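A magazine column ran last month calling our new public comment rule "a modest housekeeping change." I have read the rule twice now, and I don't agree.

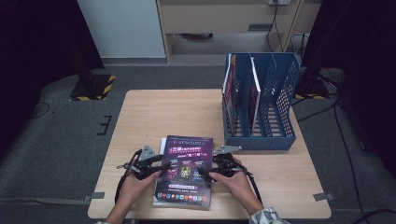
## What the county changed

Since February, anyone who wants to speak at a Liltton County commission meeting has to sign up online by noon the day before. Each person gets two minutes, down from four. If more than ten people sign up on one item, the chair can pick who speaks.

The old rule let you walk in, write your name on a clipboard, and wait your turn. It made for long nights. I sat through plenty of them, including the Petersen Road rezoning, which ended after midnight. I understand why commissioners were tired of it.

But being tired is a weak argument for giving the chair a say in who gets heard. Commissioner Frida Kirkegaard wrote the rule, and she says the chair will "seek balance" among speakers. The word "balance" appears nowhere in the text. It says "at the chair's discretion." That could mean anything, and it will mean something different each time the gavel changes hands.

## The petition

In June a group of residents turned in 1,254 signatures asking for the old rule back. The charter says a petition needs 2,000 to force a vote of the commission. The clerk threw out 627 of the names, exactly half, mostly for addresses that didn't match the voter roll.

I don't think the clerk did anything wrong. The petition was short before she opened the envelope, and people move and forget to update their registration. What bothers me is how the commissioners talked about it afterward. Two of them said it proved that people here don't care. I would say that more than a thousand people in a county this size stopped outside a grocery store and signed something about meeting procedure. Try getting that many to sign anything.

## Who loses

The noon deadline sounds harmless if you sit at a desk. The second shift at the Jelico plant doesn't. Neither do the people out on Pillano Creek, where the internet comes and goes with the weather. The agenda itself is posted only 48 hours ahead, and last month it was changed on the afternoon before the meeting, after sign-up had closed. Three people drove in to talk about the added item. They were told to send an email.

Kirkegaard's supporters say email is just as good. It isn't. An email goes into a packet, and the packet goes into a folder. A commissioner who has to look at a neighbor for four minutes while voting against her will at least think about it.

## A better rule

Keep the online sign-up for people who like it, and bring back the clipboard for everyone else. Set the limit at three minutes. If the list is long, go in the order people signed, and cap the total at two hours with the rest carried to the next meeting. Take the chair's discretion out entirely.

Some nights would still run late — I don't see a way around that. Commissioners are paid for those evenings, and the people at the microphone are not.

The rule comes up for review this fall. You can ask for it to be put on the agenda by writing to the clerk, and if you want to say so in person, check the sign-up deadline first.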